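Home | Features | Machines | Opinion | Archive

The tape and the promise

By Gladys Grajales
December

Kenneth Kerr has been told the number 284 so often that he repeats it the way other people repeat a phone number. It is how many demonstrations Drurnano says its arm needs before it can be trusted with a new chore. Kerr spends his working days gathering them, and he has doubts.

"Two hundred eighty-four of what?" he asked me on Wednesday. "If they're all alike, I've done one."

The firm's answer to that worry is a grid. Tape divides the work surface into cells, and the person running the arm is supposed to start the object in a different cell each time, so the learning system sees more than one corner of the world. The software, called Piltow, stores every attempt along with what the cameras saw.

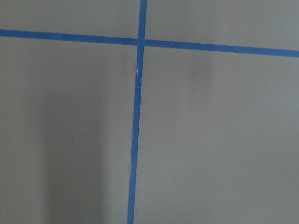
Blue tape meets on the work surface, as recorded at the arm's wrist.

I asked whether the system might be learning the tape. Roman Kubiak, who writes the training code, took the question better than I expected. He has seen it happen. An earlier model, Zoltus, did well on nearly 100 trials, then fell apart when the lines were pulled up. The company did not put that in its brochure.

Kubiak's view is that more variety will fix it – other surfaces, other light, other hands on the controls. Maybe so. But variety is slow and dull to collect, and a customer paying by the demonstration likes to see the count climb. Kerr told me that 135 of his last batch began in the same 3 cells, the ones easiest to reach without stretching the arm.

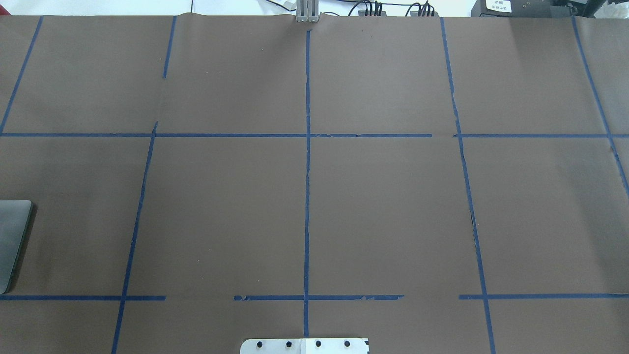

Kausar Kakakhel reviews the recordings and can throw out any she doesn't like. She rejects the clumsy ones, the ones with a dropped part or a long pause. I wondered if those weren't the most useful of the lot, given that a robot in a kitchen or a stockroom is going to drop things too. She said they had argued over it for months and the clean ones won, mostly because clients ask to watch them.

None of this makes the work a fraud. The people doing it are careful, and they were more open with me than the sales staff. What I can't accept is the word "general," which turns up on every page Drurnano hands out. So far the company has shown me a machine that does well on a surface it already knows.

Kerr is due to start a new batch next week. He plans to begin in the far cells.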